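May 28, 2018

Visit to the street survey depot, Osley

I went along on the open day because our own public works office has been sent the same sales brochure three times. The brochure says an automated road survey "frees your crew for the work that matters." I wanted to meet the crew.

The depot belongs to Hallance, which holds the contract for the town's streets and most of the county lanes out toward Clikham. Until last April, two people in a pickup drove every street with a clipboard and graded the pavement block by block. Now a small wheeled robot built by Tzanetos does the driving and the looking, and a program grades what it brings back. Visitors got coffee, a safety vest and a talk that ran twice as long as the schedule said.

## The pitch

The machine covers 40 miles of street in a working week, we were told, and the old crew managed 17. I asked whether the old figure included the time spent filling potholes along the way, as the crew used to carry a few bags of cold mix in the truck bed. It did. The robot carries no cold mix. So one number is for looking and the other is for looking plus fixing, and they sit side by side on the same slide.

I also asked about rain. It stays in when it rains. The pickup went out.

## What the crew does now

Both surveyors kept their jobs, and the company deserves credit for saying so plainly and for letting us talk to them without a manager in the room. One walks behind the machine on busier streets. The other sits at a desk and checks the grades the program hands out, over 500 road pictures on a normal day. Click to agree, click to disagree, type a reason if you disagree. The reason box is required. There is no box for agreeing, and you can guess which way a tired person leans at four in the afternoon.

The desk surveyor let me try a few. Most of the streets were like this one: a light gray repair strip running up the lane, a rough darker patch beside it where the surface has worn through, and a good pale curb on the right.

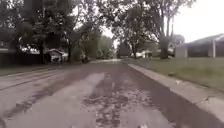

## Grading it myself

The program had called the block "fair." I would have said poor for the rough patch and fine for the curb, and I'd want to know how old that long repair is before spending money next to it. The surveyor agreed with me and then clicked to agree with the program. "Fair" was within the allowed range, and a disagreement goes on a weekly report that someone upstairs reads.

The shade bothered me too. Trees close over a lot of these streets, and dark blotches in old asphalt can look a good deal like leaf shadow on a screen. A person on foot settles that with the toe of a boot. At the desk you zoom in and make up your mind. I asked how often the program mixes up the two and was told it was being looked into.

## What they liked

It would be unfair to leave this part out. The one who walks said the new job is easier on the back and that drivers give the machine more room than they ever gave a parked pickup. The pictures are kept, so when a resident calls about a bad stretch, the office can pull up the street while the caller is still on the line. With the clipboards, that meant a trip to a filing cabinet and a call back. I'd take that part of the system tomorrow.

Neither of them had been asked which parts of the old job were worth keeping. Both had a list.

## Before we sign anything

I've told our office I want three answers in writing. Who patches the small holes that used to get filled on the spot? Can a checker disagree without it being counted? And what does the yearly fee come to after the first contract runs out? The man at the display table had the first-year price on a card and no card for the second.

Parking was on the grass behind the salt shed. Lunch was sandwiches, and they ran out.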